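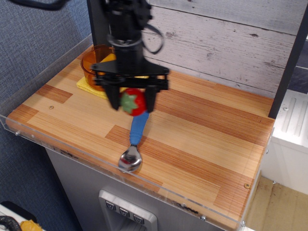
Living > Kitchen > Small Spaces

The Counter Is Not a Museum

Jaruwan Rojanasak has a rule for her kitchen counter, and the rule is that everything on it must be able to defend itself. The blender lost its case in February. The bread box went next, after 30 years of loyal service to her mother.

What survives is color. She likes a spoon with a blue handle, a yellow cloth folded under anything that might scratch, and pots in the amber shade that makes tap water look like weak tea. Her friend Yaw Gbeho calls it the preschool look. He has 700 square feet and a gray kettle, so his opinion is noted.

214 shares | 2 comments
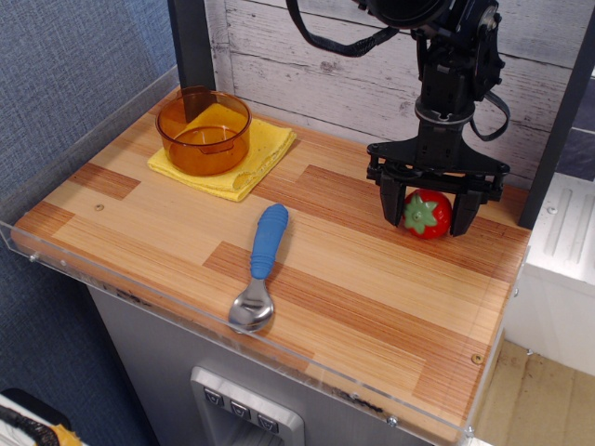
SMALL KITCHENS

A toy strawberry passes the test too, under a clause Rojanasak wrote herself: one useless item per counter. Orathai Jaidee, who runs the housewares shop Priniver, keeps a ceramic onion on hers and dusts it weekly – more than she can say for the oven.

Wood helps. Striped boards hide crumbs until company arrives.

Last updated 4:15 p.m.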